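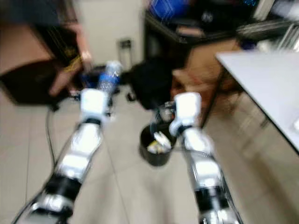 Does a bottle thrown away in Redthorpe really reach the sea? One of last week's response slips asked this, and what a great place to start! It can, if it gets into a storm drain.

## Week 5: Rivers as conveyor belts

- Light plastic floats, so the *surface* current matters most
- Bends and reeds trap a lot of it (sometimes for years!)
- Floods set it moving again
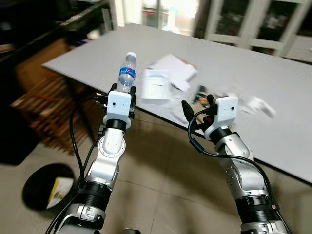
*Fig. 2. Clear plastic bottle with a white screw cap.*

**For next time:** read the Rirnevik estuary chapter and sketch two places where your own creek might trap litter.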